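4. Teaching Pikura where "inside" is

By now the arm should be homed and the camera calibrated (section 3). If your reprojection check came out ugly, go back and fix it first. I skipped that once and spent an evening blaming the planner!

Pikura doesn't look for lines on your table. It only knows the region you type in, so the marker outline is really for you, the human. Keep the two matched up and life is much easier.

4.1 Set the region

1. Stop the planner. Leave the camera node running.

2. Open regions.cfg and make a new entry. I call mine "goal", but any name without spaces works.

3. Click the corners in the viewer, going clockwise from the back left. If your outline runs up to the far edge of the table, click on the edge itself.

4. Set inside_test to "base". This checks the footprint of the lowest block. The other choice, "centroid", uses the whole stack, and tall stacks near the border will give you silly answers.

5. Save and restart the planner. It should print "1 region loaded".

Note: Evdokia Ververidis wrote the viewer, and she made undo the Backspace key. Ctrl+Z closes the window (sorry, we keep meaning to change it).

4.2 Check stack detection

1. Build two matching stacks, red below and yellow on top. Put one inside the outline and the other just in front of it.

2. Send the arm to its look pose with the gripper open, well clear of both stacks.

3. Run stack_check and wait for 200 frames to go by.

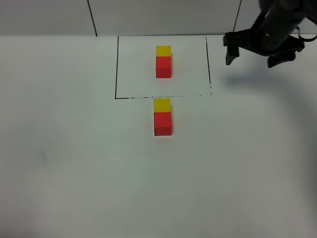
Figure 4-2. Test layout with one stack in the goal region and one just outside it.

4. Read the report. You want two stacks, each listed as red, yellow from the bottom up, with "goal: yes" on the far one and "goal: no" on the near one.

If both say yes, your front corners are probably too low in the image. Drag them up a little and run it again. If a yellow block gets listed by itself, raise merge_px from 63 to 72.

Caution: stack_check leaves the arm powered. Keep your hands off the table until you've pressed Hold.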